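Skarton: how a local band found its sound
Music project report by Lacey Ashworth

My report is on Skarton, a four-piece from Plemley formed in 2008.

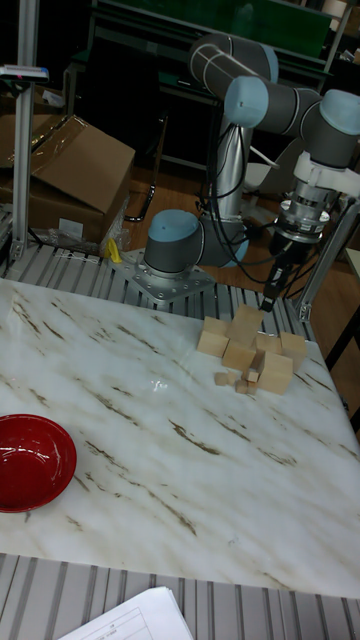
Their drummer, Bendis, started on household percussion. I tried it too - light wooden blocks like these give a short, dry click.

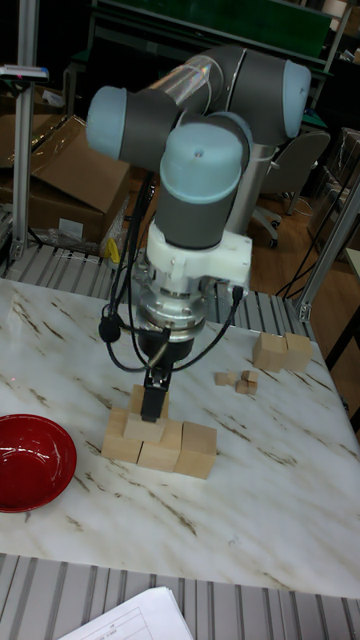

The first album has 25 minutes of music and was recorded in March at Pickering Hall. 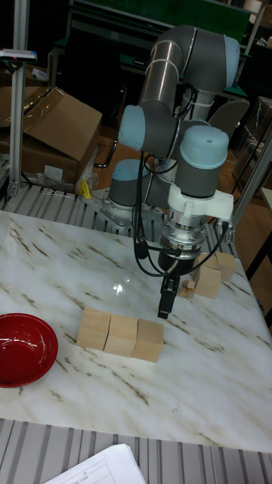 Why did they change singers?
The first one moved away after two tours.

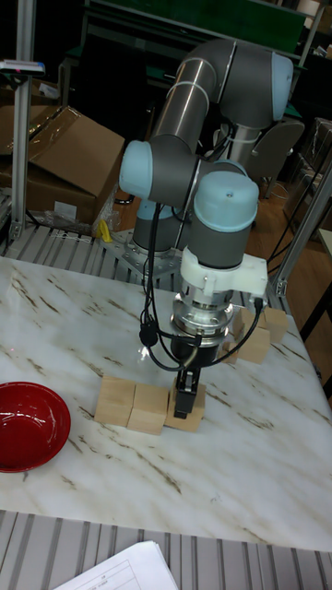

The new singer has a lower voice, so the old songs were moved down two semitones. My favourite is still the opening track.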